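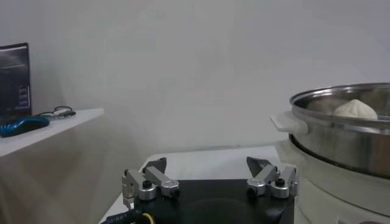
Slide 1. Gripper, steamer, bun. Leave this up while people find seats.

SPEAKER NOTES — "What we learned from letting people in"
Open day talk, Clunholm. 18 minutes plus questions. Keep water within reach.

OPENING
Good afternoon. Say the name of the lab slowly, people mishear it. We are the Skandach group, we work on robots that handle food and kitchen things, and in June we opened the doors at Sordale to anyone who cared to walk up the hill. I want to talk about that day and what I would do differently.

Point at the slide. The bun is the round white thing at the back of the steel pot. On a good day it goes from there to the table. Pause. If they laugh, wait. If they don't, carry on as if no laugh had been expected.

WHY A BUN
We had planned to show blocks. Blocks are easy to grip and dull to look at, and visitors are polite about them in a way that is hard to bear. A steamed bun is soft, it has a pleated top that shows every pinch mark, and everyone in the room knows what it ought to look like when it arrives. No charts needed. A child of six can tell you that you have squashed it.

Mention the view on the slide: you are looking from the wrist, over the two fingers, which are wide open. It is the view we put on the big screen on the day. Several visitors told me it made them feel seasick, and then stayed for three more runs.

The pot is the awkward part. Steel sides, rolled rim, and a white handle sticking out right by the finger on that side. Going in from above is fine. Going in at a slant, you meet the handle. (Do the arm gesture here. Mind the lectern.)

THE DAY ITSELF
Group size was 18. It should have been half that. The people at the back saw coats.

We called the arm Bravo, for reasons lost to an old spreadsheet. By the second group visitors were cheering it on by name, and when it dropped a bun there was a groan you could hear in the corridor. Next year I would give it a number.

We ran 32 attempts in front of the public. I have been asked to say how many worked. On the day I said "most", and I have since been asked to stop saying "most". The log sheet is on the handout table, with the coffee ring on it. Please read it before asking me.

Slow down here. The thing I had not planned for was the waiting. Between attempts the arm goes back to its start position, and it takes its time. We are used to it and look at our phones. A room full of guests looks at you. I filled the first gap with joint angles and lost four people to the tea urn. After that I let visitors guess where the fingers would close, and the gaps went by much faster.

QUESTIONS WE GOT
"Is it thinking?" Asked in every group. My answer got shorter each time.

"Can I eat it?" No. Put up a sign.

"Why not use tongs?" Fair. A person with tongs would be done before I finished this sentence — I usually say so before the audience can.

"What happens if the bun sticks?" The best question of the day, from a retired baker. We had no good answer. We have since spent 30 hours on it and now have a slightly better one. Give the short version only, the long one needs a whiteboard.

FOR NEXT YEAR
Smaller groups. A stool for short visitors. A spare batch of buns kept under a cloth in the next room, with someone told firmly that they are equipment.

Start the first demo at ten past, not on the hour. People drift in.

If time is short, skip to the handout and take questions. If the clip won't play, do not try to fix it from the stage. Last time that took up the whole of the questions, and the applause was for the technician.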